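Accueil | Carnets | Visites | Ateliers | Contact

Classé dans : Visites et portes ouvertes > Linge, lavage, textile

Dernière mise à jour : août

Une matinée chez Vullia, du linge jusqu'aux coudes

Je vous en avais parlé au printemps, j'avais mis mon nom sur la liste des portes ouvertes de la blanchisserie Vullia, et puis plus de nouvelles, et puis un message un soir : il restait 2 places dans le groupe du matin. J'ai dit oui avant même de regarder les horaires de car. Résultat, debout à une heure indécente, correspondance à Trallside, un café brûlant avalé sur le quai et une arrivée devant le portail avec 21 minutes d'avance. J'ai eu le temps de faire le tour du bâtiment et de lire toutes les affichettes du tableau extérieur (il y a un vide-grenier, un cours de couture, et quelqu'un a perdu un chat roux).

C'est Covadonga Cuesta qui nous a accueillis. Elle parle vite, elle marche encore plus vite, et elle connaît le prénom de tout le monde dans l'atelier. On a eu droit à des surchaussures bleues qui glissaient terriblement sur le carrelage, et Bastien Gaillard, qui m'accompagnait, a failli partir en grand écart devant la salle de réception. Il m'a demandé de ne pas l'écrire. Pardon, Bastien !

La réception, donc. Le linge arrive dans des chariots grillagés qui portent tous un numéro. Le nôtre, celui qu'on a suivi toute la matinée, était le 522. Il venait d'un petit hôtel et contenait surtout des draps, des taies, quelques peignoirs et une nappe roulée en boule qui sentait très fort l'anis. On trie d'abord par matière, ensuite par couleur, et seulement après par degré de saleté. Chez moi je fais exactement l'inverse, quand je trie, ce qui n'est pas souvent.

Teodoro Villalobos, qui travaille au tri, nous a montré comment il reconnaît un coton mélangé au bruit qu'il fait quand on le froisse. Il secoue le tissu près de l'oreille, il écoute, et hop, dans le bon bac. J'ai essayé trois fois et je me suis trompée trois fois. Il a été très gentil. Il m'a tendu ensuite un drap bleu en me disant que celui-là, même moi, je saurais où le mettre – et j'ai hésité quand même.

Le coin que j'attendais le plus, c'était la petite salle des essais. On y travaille les pièces fragiles ou de couleur, une par une, loin des grands tunnels de lavage. Il y fait plus calme, on s'entend parler, et ça sent le savon de ma grand-mère. C'est là qu'on teste les bleus clairs, qui sont paraît-il les plus capricieux : un dosage un peu lourd et le ton tire vers le gris, un rinçage trop court et il reste des auréoles. On nous a laissé toucher plusieurs tissus et passer la main sur les plis. Je serais bien restée là jusqu'au soir.

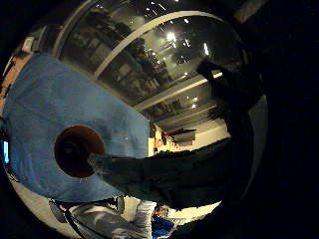
Nerea Montes trouve qu'on lave de toute façon beaucoup trop, et elle ne s'est pas gênée pour le dire devant tout le groupe. Selon elle, un drap de couleur supporte très bien d'être aéré une journée à l'ombre entre deux lavages, et la moitié des bleus passés qu'on jette auraient tenu des années de plus avec une eau moins chaude. Elle a ajouté que le vinaigre blanc ne « fixe » pas les couleurs, contrairement à ce que racontent toutes les tantes du monde.

Silence dans les rangs. Je crois que nous étions plusieurs à avoir une tante. Covadonga a ri et lui a donné raison sur l'eau, un peu moins sur l'aération, en tout cas pour les hôtels ! On imagine mal la cliente de la chambre du fond apprendre que ses draps ont pris l'air au lieu de prendre un bain.

La discussion a duré tellement longtemps qu'on a traversé la salle de repassage presque en courant. Dommage, parce que la grande calandre Fehr est impressionnante : les draps entrent d'un côté, tirés bien droit par deux personnes, et ressortent de l'autre lisses comme une feuille de papier. Il y fait une chaleur folle. Brahim Abdel Rahman, au bout de la machine, plie à une allure qui m'a laissée bouche bée. Il m'a expliqué son geste pour les draps-housses (les coins glissés l'un dans l'autre, puis le bord élastique rabattu vers l'intérieur, puis en trois) et j'ai tout noté sur le dos de mon billet de car. Rentrée à la maison, j'ai retenté. Disons que ça ressemble à un paquet. Un paquet mou.

On a fini par l'emballage et un jus de pomme tiède dans la salle de pause, avec des biscuits à la cannelle faits par l'équipe. Notre chariot était déjà reparti avec les étiquettes de sa tournée, et moi j'avais les cheveux tout frisés par la vapeur. Il y avait aussi une petite table où l'on pouvait acheter du savon en paillettes de chez Lerkeo. J'en ai pris un sachet, Bastien en a pris 3, et il a passé tout le retour à regretter de ne pas en avoir pris davantage.

Côté pratique, pour celles et ceux que ça tente : la visite se fait debout du début à la fin, prévoyez des chaussures plates et fermées, et surtout pas de pull. L'inscription est obligatoire et les groupes sont petits. Le matin est plus intéressant que l'après-midi à cause des arrivages, c'est Covadonga qui le dit. Les enfants sont acceptés dans la partie tri et dans la salle des essais, mais pas au repassage. Pour le déjeuner, il y a une boulangerie juste après le rond-point, leur tarte aux oignons est très bien, demandez-la réchauffée.

Je compte y retourner quand ils ouvriront la partie teinture au public. En attendant, j'ai une housse de couette bleu ciel qui trempe dans la baignoire, à l'eau froide, sans vinaigre. Je vous dirai.

Article précédent | Article suivant | Retour aux visites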